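My Slow Green Pozole, Finally Written Down

Filed under: Soups & Stews, Mexican-Inspired, Weekend Cooking
5 min read
Last updated: 30th November

OK, pozole verde. I have made this pot of soup so many times since July that my kitchen towels smell like tomatillos, and I still get excited when I pull the hominy out of the pantry. So many of you asked after I mentioned it in the tamale post that I finally sat down with a pencil and measured things as I cooked (which I hate doing, but you're worth it!).

I learned the bones of this from Refugio Cortés, who taught the soup class I took at the Hinojosa community kitchen this summer. Hers is pork shoulder, simmered half the day. Mine is chicken thighs, and she has forgiven me. The green part is pretty much all hers, though, right down to the pumpkin seeds.

What goes in the pot:

2 pounds bone-in chicken thighs
1 white onion, cut in half
1 whole head of garlic, the top sliced off
2 bay leaves
2 big cans of hominy, drained and rinsed
9 tomatillos, husked and washed well
2 poblanos
1 jalapeño, or more if you're like me
A big handful of cilantro, stems and all
A few leaves of romaine
1/3 cup raw pumpkin seeds
1 teaspoon dried Mexican oregano
Salt

Put the chicken, onion, garlic and bay leaves in your biggest pot, cover with water by a couple of inches, and salt it more than feels polite. Bring it up slowly and skim off the foam. Let it barely bubble until the meat slides off the bone, usually 45 minutes at my house. Take the chicken out, fish out the onion and bay, and squeeze that soft garlic right back into the broth. Oh, it smells so good at this point!

While that's going, put the tomatillos and peppers under the broiler until they get black spots all over. Turn them once. Toast the pumpkin seeds in a dry skillet and stay right there with them, they go from pale to burned while you're answering one text. Peel the poblanos, pull the seeds out, and blend everything green with the pumpkin seeds, the oregano and a ladle or two of broth until it's really smooth.

Now the step I skipped for years: fry the sauce. Heat a spoonful of oil in a deep skillet, pour the green stuff in (stand back, it spits) and stir for 14 minutes. It gets thicker and darker and loses that raw, grassy edge. Scrape it into the broth, add the hominy, and simmer another half hour. Shred the chicken and stir it in at the end.

For the top I like shredded cabbage, radishes, avocado, more oregano and a whole lot of lime. My neighbor Heriberto Bermúdez crushes chicharrones over his, and now so do I.
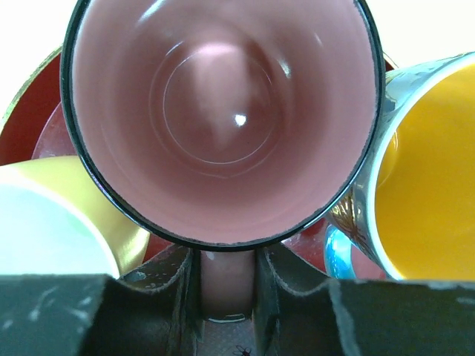 The pink mug, with the yellow one next to it.

A few notes from all my batches. If your tomatillos are very sour, a pinch of sugar in the blender helps. Dried hominy is wonderful if you have the time to soak it overnight, but you'll want to cook it on its own until it's tender before it meets the sauce. The soup thickens in the fridge, so loosen it with broth or plain water when you heat it up. It freezes great without the toppings. And taste for salt again after the hominy goes in! Hominy drinks up salt like you wouldn't believe.

Leftovers are my favorite breakfast, with a fried egg on top and the yolk running into everything. I've also cooked the last of it down until it was nearly dry and rolled it into corn tortillas with cheese, and those were gone before I could sit down.

I want to try Refugio's pork version next, all day on the stove, with the trotter and everything. If you've cooked with trotters before, please tell me how long you let them go, and whether you cook them the night before and chill the broth.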